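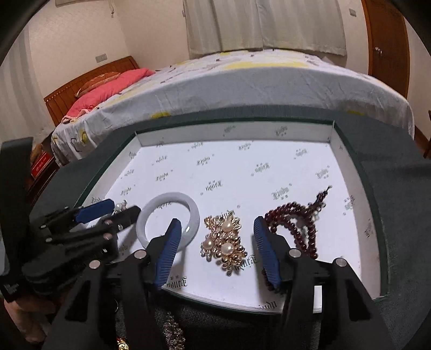 Blue pads open on both sides of the gold brooch, with the jade bangle next to it.

Since May I have the Lehner hand grippers at home, the set of two, and on Friday evening I finally tried them with jewellery. The set costs 1,030 euros from Kisov, with 3 spare pads in the carton. For me this is a lot of money, so I was strict.

The blue pads are the best part. They have ridges, and they are soft enough that I am not afraid for pearls. The black links are plastic, held by round metal pins, and after 30 days of use I find no play in them. What I like less is the width. When both grippers go into one box, they are quickly in the way of each other, and my wrists must turn more than is comfortable.

A brooch with leaves and small beads is a difficult thing to hold. I advise to come from the sides and close slowly. Bead strings are harder still, and for chains I would keep my fingers.

Heidrun Reisinger asked me in the comments if the Onidia set is better. I had it only for one afternoon, and its pads were too smooth for my taste. I will write more when I have tried the narrow pads, which Kisov promises for the summer.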